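Skaren hand controllers for two-arm teaching: my review after 26 days
Posted by Kourosh Akbari, June 28, 2026

I bought the Skaren set because I was tired of teaching my two arms by pushing them with my own hands. When you hold the arm and move it, your body is always in the way, and with two arms you need a second person. My friend Marjan Kiani helped me many evenings and I think she was happy when the parcel came.

In the box are two handles, a foot pedal, one base station and a printed booklet of 17 pages. The handles are light. Each has a trigger for the gripper and a small wheel for the speed. The pedal is the part I did not expect to like, but now I could not work without it. While it is down the arms follow you, and when you lift your foot they stay where they are. So you can put your hands in a comfortable position again and continue.

Installation took me one long evening. The booklet explains the cables well and the software badly. I had to write to Pencombe, the shop, and Jean Dow from their support answered the next morning with the correct settings file. It should be in the box.
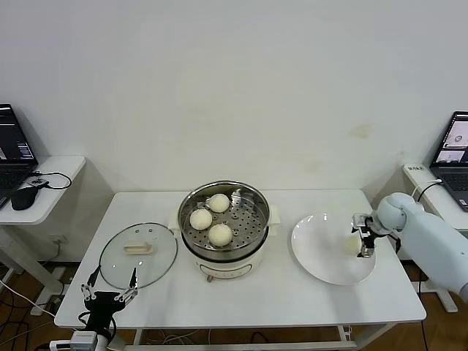 Precision is what I wanted to test most, so I chose food. A hard cube forgives you many mistakes and soft bread does not. The task was to move steamed buns from an electric steamer to a plate, the right arm doing the carrying and the left one working at the lid. The trigger is good for this. You can close the fingers slowly, and to hold a bun just over the plate, as the right gripper does there, needs only a light pull. The glass lid with its rectangular handle is a different matter. The left handle has a little delay, very small, but you feel it when two thin fingers must go to the correct side of a grip. I learned to come from the front and to wait a moment before closing.

Until now I have recorded 364 demonstrations with the set. I threw away over a quarter of them, mostly from the first week, when my own movements were too nervous. The recordings are saved with the gripper opening and the pedal state, and this second one is very useful, as you can remove the pauses later with one command.

What I do not like: the wheel is too easy to touch by mistake, and twice the arm suddenly went faster than I wanted. The pedal slides on a wooden floor, so I put a rubber mat under it. After one hour my wrists are tired. Hamidreza Jafarzadeh, who has smaller hands than me, could not reach the wheel without changing his grip.

I also tried the Darnance gloves at a colleague's laboratory last October. They are more natural for turning things, but the calibration must be repeated every time you take them off. For long recording sessions I prefer the Skaren.

I give it four stars from five. If they repair the delay in the left handle I will come back and change my rating.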